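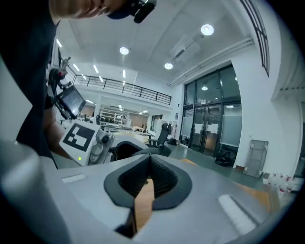 Two hand-held grippers, one in close-up, and a light wooden floor.

Mesow Ruletti sampler review
14 October 2021

I've made beats on a laptop since high school, and I went into the Ruletti expecting a fun toy that would be back in its box by the weekend. Well, it's still plugged in, and the laptop has mostly been used for paying bills.

The Ruletti is Mesow's first stand-alone sampler. You get 10 pads, a small screen, one big knob and enough memory for 300 sounds. There's a mic built in (fine for finger snaps and hallway noise, not something I'd rap into) and a line input on the back that sounds really clean. I ran an old soul 45 through it on the first night and had the horns chopped before the B-side was over.

Chopping is where this thing shines! Hold the knob, tap a pad every time you want a cut, and the slices land right under your fingers. Nudging a start point takes one turn. On my old Amini it took a trip through two menus, and I'd usually lost the groove by the time I got back.

Then there's the swing. I don't know what Mesow did here, but drums that sound stiff on everything else I own start to lean back as soon as you push it past the halfway mark. My favorite loop so far is just a kick, a dusty snare and a bass note I hummed, and I've listened to it on the bus more often than I'd like to admit.

The pads are firm and take a day or two to get used to. Soft hits sometimes don't register at the factory setting, so go into the settings and turn sensitivity up to 80. After that I had ghost notes coming through with no trouble.

A few gripes. Song mode feels unfinished: you can line up patterns, but you can't mute a single track inside one, so I build my arrangements live and record the whole pass. The headphone jack is on the back edge, right where the cable gets in the way of your wrist. Battery life was 3 hours for me with the screen on full, which is short for something this easy to toss in a backpack. And the case is extra, though the padded Trunitz one I already had fits it snugly.

Mesow put out an update in March that added side-chain, and it sounds great on bass. If they fix song mode the same way I'll be over the moon.

Anyone who makes most of their music out of records and odd little noises should try one in a store. Bring your own headphones and something to sample, and start with the swing knob.

4.5 out of 5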